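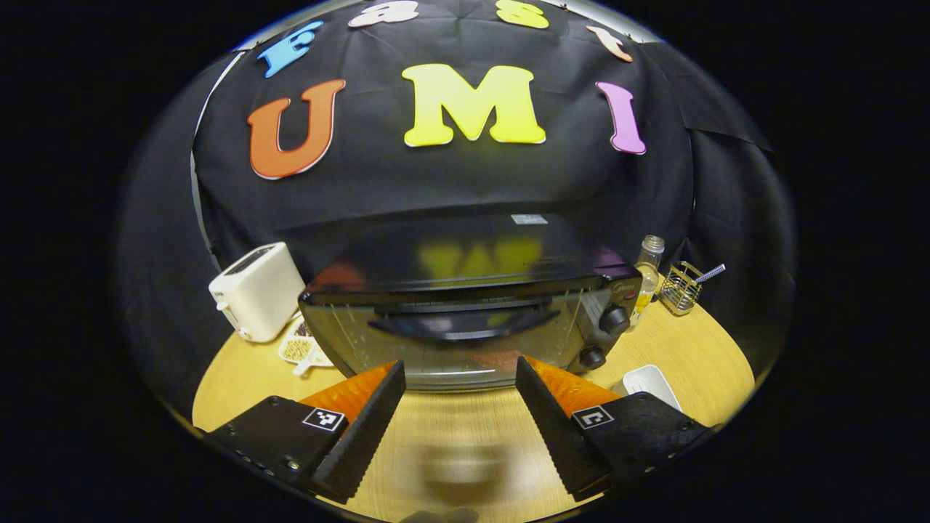

2 min read

Search this site Search Clear

# Adgate Recipe Timings

Cooking times and oven settings taken from printed recipe cards, transcribed by hand. Maintained by Higinio Carrillo. Last revised October 2023.

## Contents

The table holds 1,356 rows, one per recipe. Of these, 897 give both a temperature and a time; the rest give a time only. Blank cells mean the card was silent — they do not mean zero.

## Fields

- `card_id`: number printed on the card
- `source`: Stojanovska or Dasdale
- `temp_c`: oven setting in degrees Celsius
- `minutes`: total time in the oven
- `notes`: free text, original spelling kept

We use cookies to remember your settings. Accept Decline

## Known problems

Gas marks were converted with the Sesura table, which rounds to the nearest 10 degrees. Fan settings are not marked in Dasdale rows. Where a card gave a range, the lower figure was kept — see `notes` for the upper one. Times over 90 minutes were checked twice; eight were corrected in July.

## Use

Free to copy and change with credit. Send corrections with the `card_id` and the wording on the card.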